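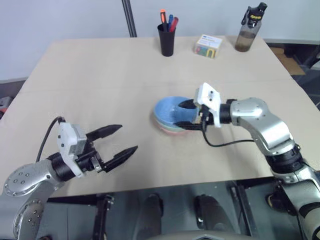

According to marram_grass, the shorter cut of Nurnon is the better film and the festival version ought to stay in a drawer, and I have been arguing with that in my head all the way home on the bus. So, new thread!

Nurnon: which cut, and does it matter?
Posted 2 Dec 2023 by tidewrack
Print this thread | E-mail this thread

tidewrack wrote:
For anyone who missed the old thread, Vilja Karppinen's ferry documentary played in Cai in August and then went quiet for months while Matuvitz sorted out the release. What came to the Pinside this week is 90 minutes long. The festival one was longer, and I saw both, and I want to talk about what went.

First thing, it's wonderful in either form. The fog crossing, where you only hear the deckhands calling to each other and the picture is just grey for what feels like ages — I had goosebumps both times. The sound in the Pinside's small screen is so much better than the tent in Cai, too. You could hear the chain links go over one by one.

But the grandmother's kitchen has gone almost completely. In Cai we had that long, long stretch of her ironing and listening to the shipping news, and then the phone rings and she doesn't pick it up. Now we get the phone and not the ironing. I think it breaks the whole second half. When the son turns up on the quay you need to have sat in that kitchen.

marram_grass wrote:
I stand by it. I loved the kitchen when I saw it in August and I love the film more without it. We get her from one look at the phone. The ironing told me to be moved and then kept telling me.

And the pace of the last part is so good now. The two brothers in the wheelhouse, not speaking, then the engine note changing and both of them turning their heads at the same moment. In the long version I was tired by then. This time I was leaning forward in my seat.

oldprojectionist wrote:
Is this Karppinen's cut or the distributor's? Makes a difference to me. I've seen too many good films tidied up for a slot.

tidewrack wrote:
She was asked that in Cai, before anything had been trimmed, and said she had already planned to go back in. I don't know how much Matuvitz had to do with it. There's no "director's version" wording on the poster, for what that's worth, which could mean either thing.

lanternjaw wrote:
Went last night, 44 people in, which for a subtitled documentary about a ferry on a wet night made me very happy. Hadn't seen the long one so I came to it clean.

I never felt anything missing in the kitchen. What I did feel was a hole just after the storm. One minute the skipper is shouting about the ramp, next minute it's summer and everybody's eating cake. Was there something there before?

tidewrack wrote:
Yes!! The meeting in the school hall. It's where they find out the route might be closed, and the man in the yellow jumper reads out the letter and has to stop. It must have run a good while. I'd forgotten to be cross about that, thank you.

marram_grass wrote:
All right, I'll give you the school hall. I missed the letter. Without it the cake party plays as plain cheerful, when it should have a bit of dread underneath. I'd put that back tomorrow and still leave the ironing out.

oldprojectionist wrote:
So the short version is better apart from the bit that says what the film is about.

marram_grass wrote:
It's about the brothers!

oldprojectionist wrote:
It's about the route closing. The brothers are who it happens to.

saltmarsh_sue wrote:
You're both going to hate this but I think it's about the boat. Look at how she films it when it's tied up at night. More tenderly than any of the people. My husband thought so too and he slept through the wheelhouse.

Can I also put in a word for the music, as nobody's mentioned it? There's hardly any, just the accordion twice, and the second time it's a tone lower and played by somebody who keeps getting it wrong. I'd buy that on a record.

tidewrack wrote:
Sue, the accordion is the skipper's niece. She's in the credits. In the long version you see her practising on the stairs, which went as well. I'm starting a list.

lanternjaw wrote:
Now I want to see the long one. Any chance of it coming out on disc with both?

tidewrack wrote:
No idea. I've written to Matuvitz to ask and will post here if they answer. If a few more of us wrote it couldn't hurt.

Comments

Petra: Came over from the listings page. I cried at the quay without any ironing at all, so put me down for the short cut.

dunlin: School hall scene back in, please. My uncle worked a route like that and the letter is exactly how they heard.

G. from the back row: Long version every time. If I want a film to hurry I've got plenty of others to pick from.

marram_grass: Going again tomorrow, late showing. I'll watch the storm bit with the letter in mind and report back.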